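**Tretirine Home Services: House Reset Workers (part-time, 2 openings)**

Posted 28 Jul 2019

Tretirine looks after furnished houses that are rented by the month. Between one tenant and the next, each house gets a full reset: things put back where they belong, closets and drawers gone through, kitchen checked, floors done. We are hiring two people for this work at our Galbraith and Okham houses. The jobs start with paid training and continue through the end of October, with a good chance of staying on after that.

## The work

You will work in pairs, one house at a time. A normal reset takes a full shift. A house where the tenant has stayed a long time can take two.

Most of the day goes to tidying and sorting. Tenants move things. Pans end up in the hall closet, bed linens end up in the garage, and the good scissors could be anywhere. Each house has a binder with a list of what goes in each room, and your job is to get the house back to match the binder. If something is missing or broken, write it on the sheet in the back and leave it for the office to deal with. Do not buy replacements yourself.

Regular tasks:

- Strip and make beds, fold and shelve linens
- Empty, wipe and refill kitchen cabinets and drawers
- Pack items tenants have left behind, label the box, and put it by the front door
- Move light furniture to clean under it, then put it back
- Sweep and damp-mop wood floors
- Check under sinks for leaks
- Take out trash and recycling, including the garage bins
- Fill out the room sheets before you leave

Windows, carpets and yard work are done by other crews and are not part of this job.

## Floors

The Galbraith houses have wood floors in most of the downstairs rooms, and we are particular about them. Sweep first, with the soft broom, going with the boards. Then mop with Clidura floor soap, one capful to a bucket, and wring the mop well. Standing water is the most common reason we have to send someone back to a house. Chairs and tables get lifted, never dragged. Felt pads that have come off the legs should be replaced from the roll in the supply tote. 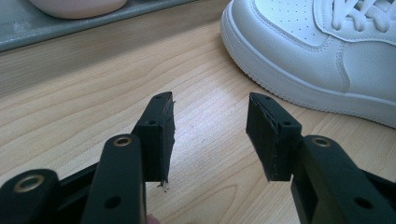 *Wood floor, Galbraith.*

Scratches and gouges go on the room sheet with the location, for example "dining room, near window." Please do not use wax, oil or repair sticks. We have had two floors stripped because of well-meant touch-ups, and neither was cheap.

The Okham houses are mostly tile and vinyl. The same soap is used there, with a different mop head. The totes are marked.

## Hours and pay

- Shifts run 7 hours, with a paid lunch break
- Pay is $115 per shift, paid every other week
- Three or four shifts a week in summer, fewer in the fall
- Schedules go out 10 days ahead

Drive time between two houses on the same day is paid. Drive time from home is not. Paid training is three shifts alongside a current worker, at the full rate.

## What we need from you

- You can lift 40 pounds and go up and down stairs all day
- You can kneel and reach, with breaks as needed
- You read English well enough to follow the binder and fill in the sheets
- You have your own way to get to the houses. Galbraith is on the bus line. Okham is not, and the nearest stop is a long walk
- You are 18 or older and can pass a background check

Experience in housekeeping, moving or hotel work is welcome but not required. Several people on the current crew had never done this kind of work for pay before they started here. It does help if you notice when a thing is in the wrong place.

We supply the cleaning products, gloves, mops, boxes, tape and labels. Wear closed shoes with clean soles. Many of us keep a second pair just for indoors.

All of the houses we look after are smoke-free. Tenants are sometimes allowed pets, so tell us if you have an allergy and we will schedule around it where we can.

## How to apply

Send a short note with your name, a phone number, the shifts you could work and whether you prefer Galbraith, Okham or either. A résumé is fine but you don't have to send one. If you have worked somewhere similar, include one reference we can call.

Applications can be dropped off at the Tretirine office during business hours or put through the mail slot after closing. Mark the envelope "House Reset." We read them as they come in and will fill the openings as soon as we find the right people.

The interview takes half an hour and is held at one of the houses. We will walk through a couple of rooms with you and ask how you would go about putting them in order. There is no test and nothing to prepare. Everyone who interviews will hear back from us either way.

If you applied last year and would like to be considered again, a note saying so is enough, along with any change in your phone number.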